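The Gruvholm Allowance

Toon Van Leeuwen had audited weighbridges for the Brukton grain office long enough to distrust any figure that came out even. The Gruvholm bridge had reported an error of zero for three consecutive quarters. He took the morning bus out with a case of test weights and the November ledger.

The procedure was simple. Load the deck at each corner, record the reading, unload, record again. The clerk, a woman named Valentini, signed each line without looking at it. When the fourth corner was done she asked if he wanted to sit down, and took him through to the back room. 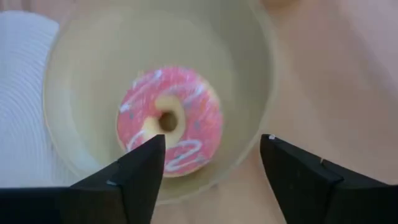
A donut with pink glaze and white icing, in the large bowl.

He did not take anything. The regulations allowed an inspector water and the use of a chair. He opened the ledger and began comparing columns.

The load cells read 154 kilograms high at the north end and 154 low at the south. A truck parked squarely would weigh true. A truck stopped short would not, and the ledger gave stopping positions for every delivery from the Trarnov farm. All of them had stopped short.

"Who paints the line on the deck?" he asked.

"My father did," Valentini said. "It has not been repainted."

"It is in the wrong place."

"It is where he put it."

He worked out the difference on the back of a form. Over the season it came to about 2000 kilograms of barley, credited to a farm that had lost its barn in the spring. He checked the arithmetic twice. The pencil needed sharpening and he sharpened it.
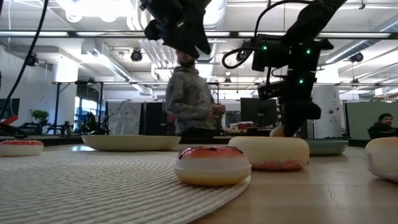

Second Reading

He went out again at dusk with a tape and measured from the painted line to the end of the deck. The paint was old and had been laid on thickly, in one pass, by someone with a steady hand. He entered the distance in the column provided.

Under "Cause of deviation" he wrote "marking worn." Under "Action" he wrote "repaint before next inspection." The next inspection fell after the harvest. Valentini signed that line too, and this time she read it first.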